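From: Lưu
To: Feker cell safety list
Date: 2 Jun 2018
Subject: Re: Two-arm handover: what must be clear of the table before a run?

The Drurau bench wrote:

> We are reading draft 11 of the bench rules and we are not sure about
> section 2. It says "only the objects of the task are on the table".
> But in our tasks there are always other objects, because the arms
> must learn to choose. Does the rule forbid this? Also, it says
> nothing about the front rail. Our people put small things there
> between runs, and they say it is outside of the work area.
> Please advise before we print the rules for the wall.

Thank you for this question. I think the text is not clear enough, and I am one of those who wrote it, so I will try to repair it here.

First, the objects. The rule does not want to forbid extra objects. It wants every object on the table to be on the run sheet. If the sheet says pouch, bottle and blister pack, then these may lie on the table during the whole run, also when the arms work with something else. What is not on the sheet must go out. I propose we change "objects of the task" to "objects listed on the run sheet". It is a small change, but I believe it answers your first point.

Second, the rail. Here I do not agree with your people. The front rail carries the base brackets of both arms, and at Fumalau we treat it as part of the work area, together with the ledge below it. An elbow can pass over it when an arm goes back to its rest position, and the cables also move there. A light thing can be caught and pulled in. Please look at the picture, which has both situations in it.
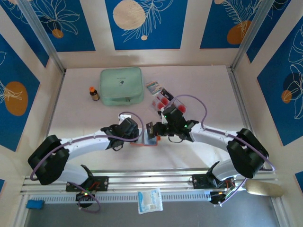 Handover at the center of the table. Compare the objects at the back with those on the rail and the front ledge.

For the pouch, the bottle with the orange cap, the colorful card and the blister pack I have only one remark. The blister pack is partly under the right gripper. Even when it is a listed object, section 2 should ask for free space below the place of the handover, so that a gripper which goes down a little does not press on something. I would like to hear what distance the other benches use.

The white packet hanging over the rail, the blue sponge on the ledge and the beige piece at the right edge are what I mean with the second point. Under my text, things in these places are put into a tray outside the enclosure before the arms get power. If one of them is needed for the next run, it waits in the tray too.

Third, and you did not ask this, the cables. The draft says "cables are secured", and this is too short. A cable on an arm needs some slack or the wrist cannot turn, but a high loop can catch on the other arm when the two grippers are close. I propose: "The operator moves both arms slowly through the handover position and checks that no loop touches the other arm." We have 548 runs in our log under this practice and it takes very little time.

Please do not print the wall version yet. I will send draft 12 with these three changes, and comments are welcome until September. If somebody has a better word than "ledge", I would be glad to have it.

With kind regards,
Lưu
Fumalau bench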